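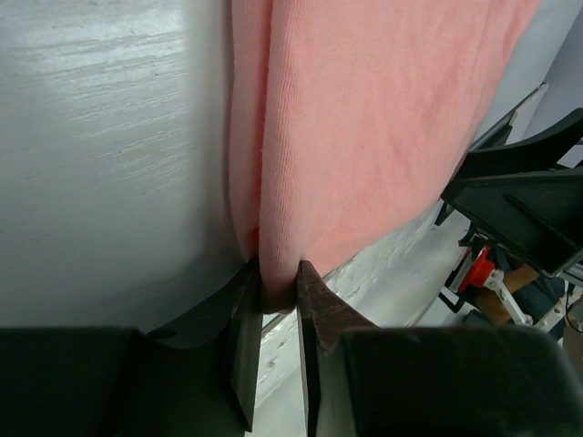 4.2 When does a shirt stop being a "good" shirt?

I went into the Dullamora diaries thinking this would be the easy part. We asked people to tell us when they stopped wearing a piece of clothing out of the house, and I figured they'd write down a hole, a stain, a dead zipper, and we'd be done by lunch. Well, no. Most of the entries in this part of the diary don't mention damage at all. They talk about a shirt being "tired" or "kind of over," and a lot of them talk about where it got moved to (the bottom drawer, the hook in the garage, the bag by the back door that never seems to go anywhere).

So I ended up coding for moves, and I'm glad I did. A T-shirt in these diaries has a sort of career. It starts out as something you'd wear to a friend's place, then it's for errands, then it's for sleeping or painting the fence. The demotions are small and people make them quickly, usually while they're putting the wash away and already thinking about dinner. That timing matters a lot for the rest of this paper! If the decision gets made at the folding table, then a survey that asks about shopping or about throwing things out is going to miss it, and the Mohamedi questionnaire we started from asks about exactly those two. 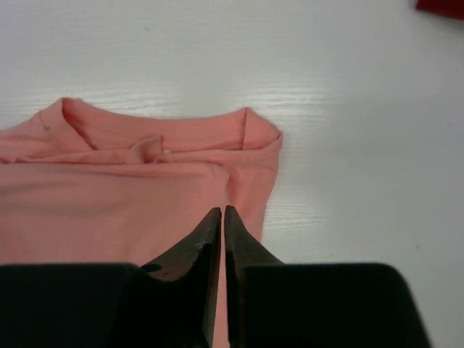
The wash-day entries also run much longer than the others, and I don't think it's only that people had the page open. Folding gives you a minute or so with each thing in your hands. One diary from the Momier apartments covers nine weeks and barely mentions clothes between loads, and then on laundry nights it goes on and on, with feelings about sleeves. I had a great time reading that one, and I've tried not to lean on it too hard in the counts.

What do people look at when they demote something? Mostly the neck. I'd guessed armpits, and I lost a small bet over it. Writers describe collars that have gone wavy, collars that roll, collars that "look like bacon," and they treat this as a verdict on the whole shirt even when the body is perfectly fine. Color comes next, though people put up with a surprising amount of fading as long as it's even. Softness pulls the other way: a soft old shirt gets demoted and then worn more than ever, just at home.

For readers who don't sew, the words we used in coding (collar band, stitch line) go with the part of a T-shirt in Figure 2.

Figure 2. Neck of a salmon-pink T-shirt, with ribbed collar band and two rows of stitching along its lower part.
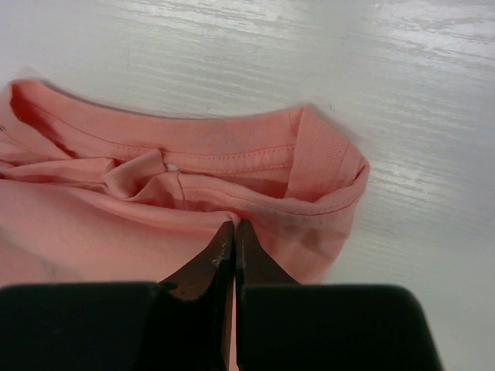
Coding all this in Deltelus was a bit of a headache, I'll admit. The software wants every entry to have one reason and one outcome, and the diaries just don't work like that. We settled on two passes, the first for what the writer noticed and the second for where the garment went. Where an entry had no destination I left the field blank, even when I was pretty sure I could guess. In July I went back over the blanks and changed only the ones where a later entry named the same piece and said where it had ended up.

I'd been calling the bottom drawer a retirement stage, and I used that label in the summary we mailed back to everybody who kept a diary.
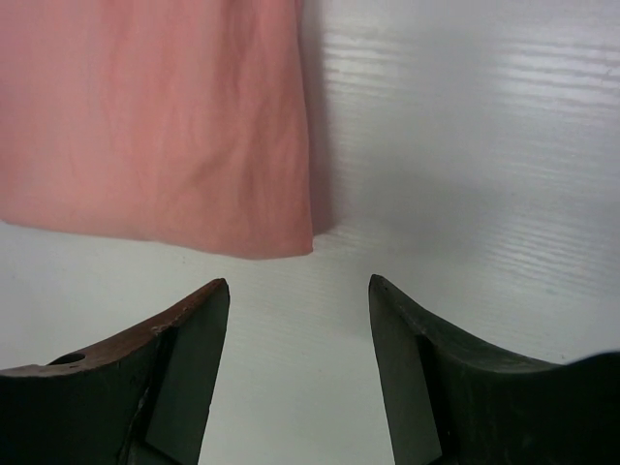 You've got the drawer all wrong, one of the replies said, because things come back out of it every spring, and the shirt I garden in has been up and down so many times I couldn't tell you which pile it belongs to. The same letter suggested "the bench," as in a ball team, and I've borrowed that for the rest of the paper.

It meant recoding, too. A garment that goes to the bench and comes back now counts as two moves, where before we'd only logged the first. The table in the next section uses the new coding, and the old version is in the appendix for anyone who wants to compare them.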